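Bathroom gallery: toilet corner and shower side

April 2023

The guest bathroom at the Landau place is the smallest room I look after, and I seem to have more pictures of it than of the kitchen! A few of you asked what I use in there and how I go about it (the bedrooms are on the next page, I haven't forgotten).

I always start with the toilet, lid up, and go over the hinges before anything else. Old toothbrush, warm water, done.

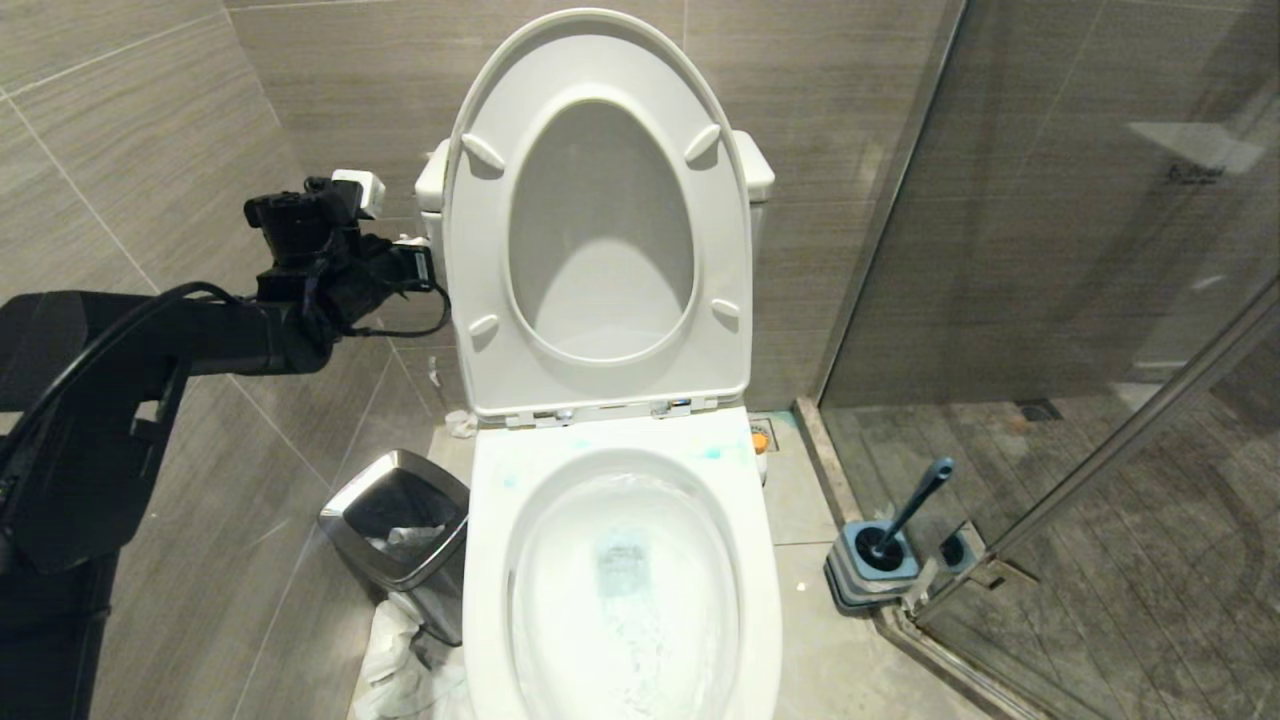 Lid up, with little pale blue spots along the back of the rim.

Those four bumpers under the lid are worth a wipe too, by the way. I skipped them for years until Edeltraud Thiele, who had the house before, ran a finger along one and gave me a look. The rim gets a second pass, then the lid comes down and I move on to the floor.

Marble-pattern tile by the toilet, striped tile in the shower, wood-grain on the wall, and somehow it all goes together. The teal brush and the white bottle with the orange cap live on the floor between jobs. I like a brush with a long handle, my knees thank me for it.

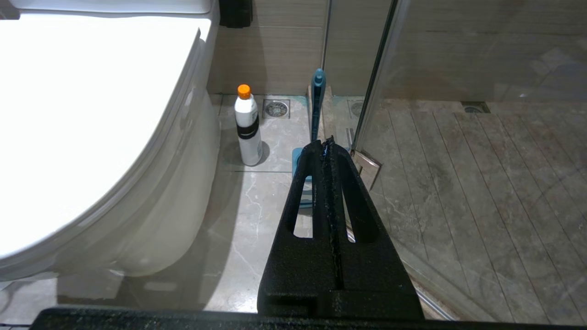

Floor drains

I lift the grates once a month and rinse them in a bucket. Next round is in May, and I'll do the glass hinges the same day.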